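About the Trirnstead Local History Room

The Trirnstead Local History Room collects, keeps and lends out material on the town and the farms around it. We are a nonprofit run by a small staff and a group of regular helpers. We have two rooms on the upper floor of the old Kemeys grain office on Mill Street, which we rent from the town. There is an elevator at the back entrance.

What we keep

The largest part of the collection is paper. We hold account books from the Kemeys mill, school registers, church newsletters, maps, and 282 glass plate negatives of the town before the river was moved. There are also boxes of letters, mostly from families who left and wrote home. A smaller part is objects, such as tools, store signs, uniforms and one switchboard.

We do not keep newspapers. Those are at the county library, which has them on film, and the librarians there can help you find an obituary or a notice faster than we can.

How we started

The collection began when the mill closed and its office was going to be cleared. Several former clerks asked if they could take the account books home. They stored them in garages for a few years, then in the basement of the high school, where a burst pipe damaged the oldest ones. After that the town offered the upper floor of the grain office, and we have been here since. The water-damaged volumes can still be read but are handled by staff only.

The Plidero Project

Most of our recent work has gone into the Plidero Project, named for the farm settlement that stood north of town until the reservoir was filled. No full record of Plidero was ever made. We are putting one together from deeds, tax rolls, family photographs and recorded interviews with people who lived there as children. Each house gets its own folder, and so far the east side of the settlement is better covered than the west. If your family rented and did not own, we would especially like to hear from you, as renters rarely show up in the deeds.

The interviews run 3 hours at most and are usually done in the person's own home. We give every speaker a copy of the recording and a typed version to correct. Nothing goes into the public catalog until the speaker has signed it off, and a speaker can ask us to close part of an interview for 10 years.

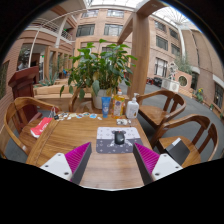 Kemeys descendants and former neighbors often write to us after reading the folders. My grandmother always said the Plidero school had a single stove and that the children took turns sitting next to it, one reader wrote in the comment book, and your folder puts the school on the wrong side of the creek. We checked this against the county survey, and the reader was right. The folder has been corrected. We keep all such notes with the material they refer to, including the ones we have not been able to confirm.

The catalog

Our catalog is called Renum. It lists everything in the paper collection and most of the objects. You can search it by family name, street, trade or year. The glass plates are listed but many do not have a place name yet. If you recognize a building, send us the plate number and tell us how you know it.

Renum does not show documents that name living people. To see those, you need to make an appointment and fill out a short form.

Visiting

The reading room has seats for five people. Appointments are needed for the account books and the plates. For anything else you can just come in during open hours, which are posted on the front door and on the contact page. Bring pencils. Pens, food and drinks stay in the lockers. You may take your own photographs without flash.

School groups are welcome in October, when the larger room is set aside for them. Teachers should write to us before the summer break, as the places fill early.

Giving material

We accept gifts of papers and photographs connected with Trirnstead, Plidero or the mill. We also borrow items to copy and return them. Please do not leave boxes at the door. We cannot give valuations, and we do not buy.

Page last updated May 25, 2020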